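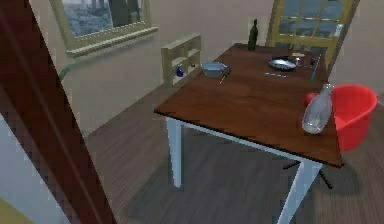

Week 3 notes: why is my computer so slow to start?

Hello again everyone. I promised I'd write up what we did, as I talked far too fast towards the end and Ekene Shehu asked (quite rightly) for something to read at home. We'll be on backups next time, so do try to have a go at this before then.

We started with what happens between pressing the power button and being able to do anything useful. First the machine checks itself over. Then it finds the disk and loads Windows. Then you sign in, and at that point every program that has ever asked to "start with Windows" jumps up at once and wants attention. That last stage is the one we can do something about.

To see the list, press Ctrl, Shift and Esc together. Task Manager opens. If yours comes up as a tiny window with hardly anything in it, click More details. Then look for Startup apps (on older versions it's a tab just called Startup). You get a name, a publisher, a status and a column called Startup impact, which says Low, Medium, High or Not measured. Click on the column heading to sort by it – I forgot to show you that and it saves a lot of squinting!

On my old laptop the worst one was Studik, the music organiser I put on years ago and hardly open. I right-clicked it, chose Disable, restarted, and my time from sign-in to a working desktop dropped by 45 seconds. Yours may drop by less, it depends what you've got on there and what sort of disk it is.

Disabling isn't uninstalling. Studik is still there and opens perfectly well when I click on it. If you change your mind, go back to the same list and choose Enable.

What to leave alone: your antivirus, anything to do with the touchpad or sound, and your cloud folder if you rely on it to copy files across by itself. If you don't recognise a name, right-click and pick Search online before you touch it. Trudy Ruddock had one called Nazari Helper, and we tracked it down to the software for her old scanner.
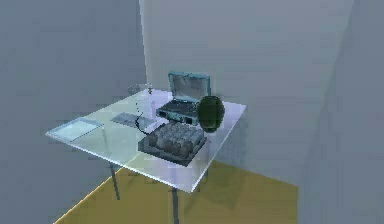

Do them one at a time, please. Disable one, restart, use the computer for a day, then come back for the next. If you switch off ten in one go and the printer stops talking to you, you've got ten suspects.

A few of you asked about those free "speed up" programs. I'm not a fan. Kusar, the one that kept popping up on the classroom machine, told us it had found 3,000 problems, and when we looked through them they were nearly all cookies and leftover shortcuts. It had also put itself in the startup list (cheeky).

For next time: time your own startup with a phone or a kitchen timer, disable one thing, time it again, and write both numbers down. Bring a memory stick too if you have one.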